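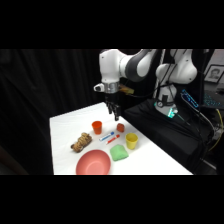
Elba Rivadeneira said she had expected it to move faster. Gion Ortner, showing visitors round Skomon's open day, agreed. “We keep it slow when people are in,” he said.

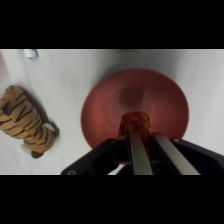

Ortner has run the demonstration for two years. He likes small items over a bowl — the orange one, say, held in the fingertips — as “visitors stop talking and watch”.
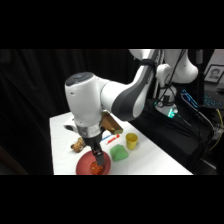
Can the public come again? In November, with 27 places on offer.

Rivadeneira has put her name down.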